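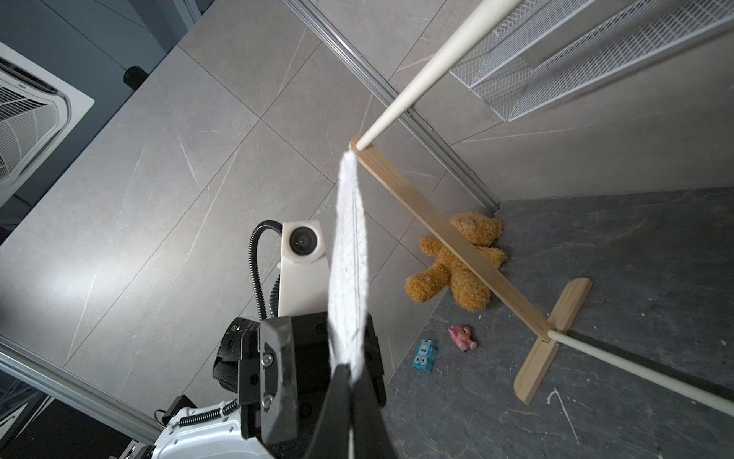
Ulutus Indoor Drying Records: README

Home | Data | Codebook | Changes | Contact
Print this page | E-mail this page
August
By Lizeth Salazar

Ulutus is a table of laundry loads dried indoors on racks, lines and rails, without a tumble dryer. Each row is one load. The table holds 1,877 rows from more than 100 households in Quintero and Drudmont. It was compiled for work on indoor humidity and can be used for teaching basic regression. It is not large enough to support estimates for a single fabric type in a single month.

Files

loads.csv contains the load records. homes.csv contains one record per household, with room size band, heating type and window type. The two files join on home_id. Both are UTF-8, comma separated, with a header row. Missing values are left blank. A zero is a measured zero.

Fields in loads.csv

load_id: text, unique.
home_id: text, matches homes.csv.
start_local: time of day when the last item was hung, 24-hour clock.
wet_mass_kg: mass of the load at hanging.
end_mass_kg: mass at the last weighing.
hours: elapsed time between the two weighings.
rh_start, rh_end: relative humidity in the room, percent.
temp_start, temp_end: air temperature in the room, Celsius.
support: rack, line, rail, door, other.
fastening: draped, pinned, hanger, mixed.
fabric: see Fabric codes.
window: open, closed, changed.
notes: free text, lightly edited to remove names.

Supports and fastening

The support field records what carried most of the load by mass. A freestanding rack with a single top bar is coded rack, the same as a folding rack with many bars. A bar fixed to a wall or between posts is coded rail. Baskets are never a support, even where small items were left in one to dry. Those items were excluded from the weighing if the household followed the instruction sheet, and the notes field says so where it did not.
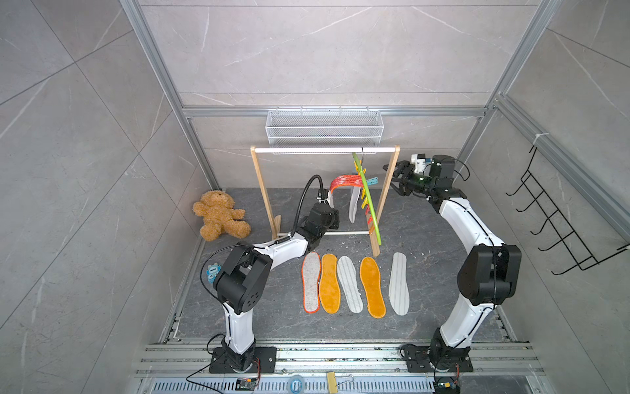
Wooden clothes rack with colorful clothespins clipped to a green pole. Wire-mesh basket above.

Pinned means that pins or clips held at least half of the items. Pin material was not recorded. Pin spacing was asked for in version 1 and dropped in version 2, as most of the answers were blank.

Fabric codes

The code describes the surface and weight of the cloth and ignores fiber content, which households reported unreliably. Allowed values are flat_light, flat_heavy, knit, terry, pile and mixed. Color is not recorded. Pile covers any raised, fuzzy surface, so the orange fabric beside the pine stand would be coded pile whatever it is made of. Terry is kept separate from pile because the loops hold more water for the same area. Where a load had no majority fabric by mass, the value is mixed.
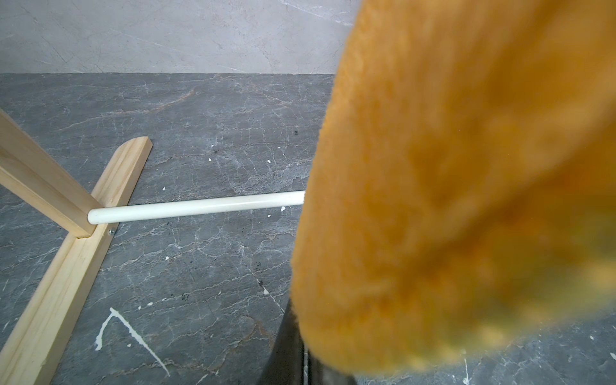

Mass loss is the main outcome, and it should be computed as wet_mass_kg minus end_mass_kg. Do not divide by hours without checking the window field first: loads marked changed had a window opened or closed partway through, and the time of the change is known only if it appears in the notes. The type of stand has little bearing on any of this. A light wooden stand with a white rod, as shown, takes the same support code as a metal one. Users who need rack material should look at the notes, where it is mentioned irregularly.

Known problems

Kitchen scales were used in some homes and bathroom scales in others. The scale type is in homes.csv under scale. Rows from bathroom scales are coarse and should be dropped for small loads.

Humidity sensors were placed by the household. Some sat close to the wet laundry and read high. The Cluninis sensor rounds to whole percent; the other models do not.

Loads started late in the evening tend to have long values in hours, as the second weighing was done after the household got up. These are interval-censored at best.
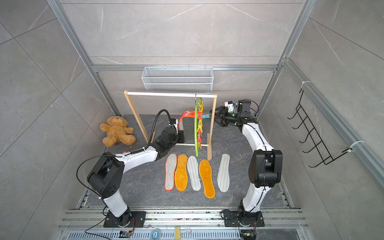 Changes in version 2

Duplicate load_id values removed.
Spelling of Drudmont made consistent in homes.csv.
door added as a value of support.
Temperature converted to Celsius throughout.

Corrections

Send corrections to Lizeth Salazar through the Contact page, with the load_id and the field name. Corrected rows go into the next release and are listed under Changes.

Print this page | E-mail this page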